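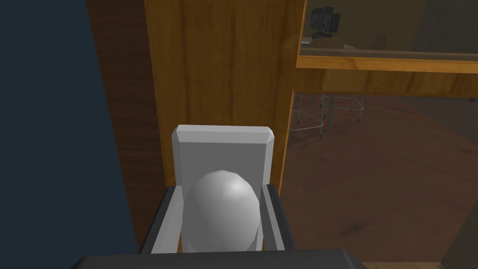 Friday, September 19, 2025

Egg task again, all day. Godfrey Mwaipopo set up the kitchen in the simulator last night and left me the list: 100 good demonstrations by the end of the month, all by remote control, from the gripper's view. I had 20 from before, so I started from there.

The egg is stiff and light in the simulator and it slides if the fingers close unevenly. In August I was closing too fast. Now I come down straight, stop, close halfway, stop again, then close the rest. It makes each run longer but I throw out fewer. Godfrey says the pauses are fine as long as I keep them short, or the model will learn to sit there and do nothing.

The view is the hard part. Once I have the egg between the fingers, a good piece of what's behind it is hidden, and I steer by the wooden panel and the edge of the counter. I tried going slower on the turn and that helped. I also tried resting my wrist on a folded towel – better for the shoulder, worse for the small moves. I'll go without it tomorrow.

Crenshaw crashed before lunch and took 2 runs with it. I had not saved. I have now set it to save after every run. The log was no use, so I sent it to Godfrey as it was.

In the afternoon he trained a first policy on what we had and let it try. It went to the egg well enough, then opened and closed the fingers over it several times without picking anything up. I do the same thing when I'm unsure of the distance. I went back through my runs and found that little open and close in a lot of them. I took out the worst and will redo them.

Godfrey wants 2,000 runs eventually, over all the tasks. I told him I'd need another chair.

Stopped at six. Eyes sore. Bought bread and onions on the way home and called Mom, who is over her cold. Still have to answer the letter about the car insurance.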